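MKT 361: Packaging and Storage Costs
Notes for Unit 2, updated May 11, 2024

OK, so last time we ended on the question of why a company would ever pay to ship air. I promised I'd come back to it, and I've been chewing on it since, so these notes run a bit long.

Start with the idea of dimensional weight. A carrier doesn't just care how heavy your box is. It cares how much room it takes up in the truck, and it bills you for whichever number comes out worse. A pillow weighs next to nothing and costs a fortune to mail. I worked one summer for a bedding outfit, Brallness, and I swear half of our meetings were about squeezing pillows flat (the other half were about pillows that wouldn't puff back up!).

Now think about anything hollow. Bins, buckets, lampshades, trash cans. If the walls go straight up and down, one won't sit inside the next, and every carton is mostly air. Tilt the walls even a little and you can nest them. The classic case in your reading packet is the Trostberg warehouse study. Straight-sided tubs went 27 to a pallet. The tapered ones, holding almost the same amount, went 361 to a pallet. Go look at that table again, please, and work out the freight cost per tub for both. I'll ask for it.

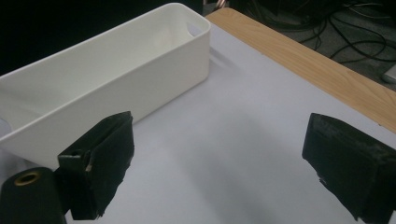

There's a catch, of course. Taper costs you space at the other end, once the thing is on somebody's shelf. Slanted walls leave gaps between neighbors, and a store that pays rent by the foot notices that. So the maker saves on freight and the customer eats the loss, a little bit every day, for years. Economists would call this a cost that got moved around. I call it somebody else's problem, and you should always ask whose.

Sitodar and Balogun are the two firms to compare here. Sitodar sells mostly online and nests everything it can. Balogun sells to clinics and labs that care about shelf space, so it keeps straight sides and charges more. Both made money in the years we have figures for. I used to teach this as a right answer and a wrong answer, and I've dropped that -- it depends on who pays the freight bill.

For September's group (if you're taking the follow-on course) we'll add returns, and that gets messy fast. Nested goods come back un-nested. Nobody restacks thirty tubs neatly before sending them back.

To do before we meet: read the Balogun pages, skip the appendix, and bring a calculator. Phones are fine too.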